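3.2 Wrinkle recovery and the case for folding by hand

Of all the household habits we looked at, the way people fold and store soft garments gave us the richest material. Wrinkles are easy to dismiss as a matter of looks, yet they carry a surprising amount of information: how long a piece has been lying still, which way the fabric was pressed, and how much stretch is left in the yarn. We were delighted to find that even very plain knits and twills hold on to this record well enough to be read by eye under a desk lamp.

Each household in the Nurnness survey received 10 garments and a short diary. They wore, washed and stored the garments as they pleased for 13 weeks, writing down only the date of each wash and the place where the piece was kept. Creases were then graded against the Granström scale, which runs from sharp to fully relaxed and takes only a few minutes to learn.

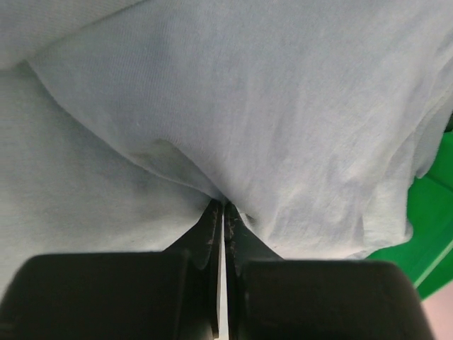
Figure 4. Pale blue fabric in loose folds.

Soft folds of this kind make up the middle of the scale, and they are the most fun to grade. A sharp crease has a clear line and leaves little to argue over. A rounded fold has to be judged by its shadow, and our graders disagreed most often when the light came from straight overhead. Moving the lamp to one side settled nearly all of these cases.

Storage mattered far more than we had guessed. Garments kept in a shallow drawer relaxed faster than those in a deep pile, even when the total weight on them was the same. We think the difference comes from air moving between the layers, and the diaries give some support for this: families who opened the drawer every morning had the smoothest pieces of all!
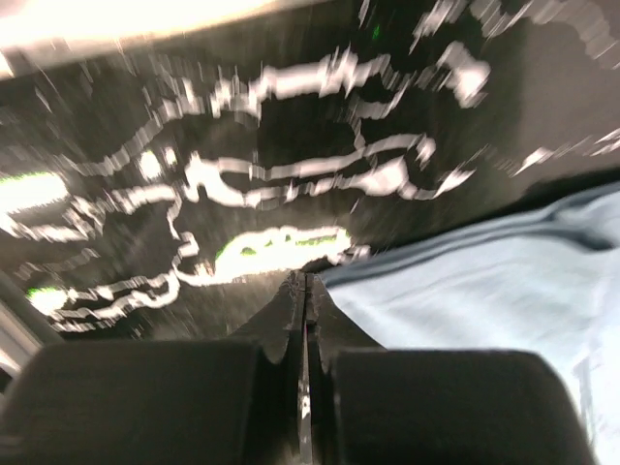 3.3 Washing, drying and the first hour

The first hour after drying turned out to be decisive. Pieces folded within it kept one or two broad bends, while pieces left in a heap picked up a net of small ridges that stayed visible into the following week. Hussam Moussa, who ran the wash trials, used a Flarnine drum at its gentle setting and collected 300 graded samples in June alone.
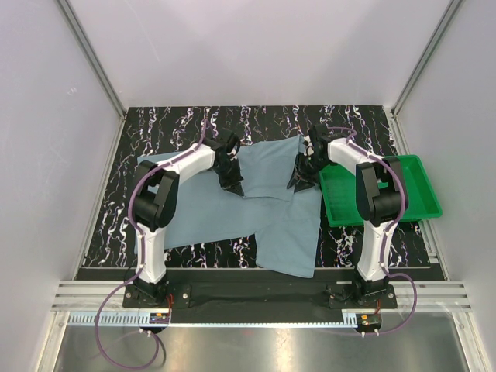 Wetisen Textile Care Group, Department of Home and Fabric Studies

Spin speed had a smaller effect than the detergent makers' leaflets had led us to expect. What did stand out was load size. A half-full drum gave relaxed folds across every fabric in the set, and the gain was largest for cotton knits, where the loops have room to spring back

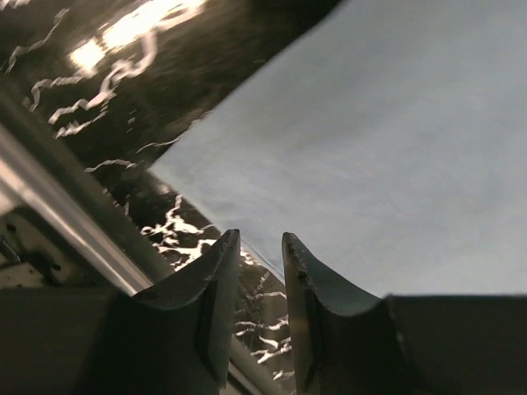 before they cool. Linen behaved quite differently and deserves a study of its own. We graded 300 linen samples as well, and the spread was so wide that a single average would hide the most exciting part of the result, so Section 4 treats the linen pieces separately, by weave and by age.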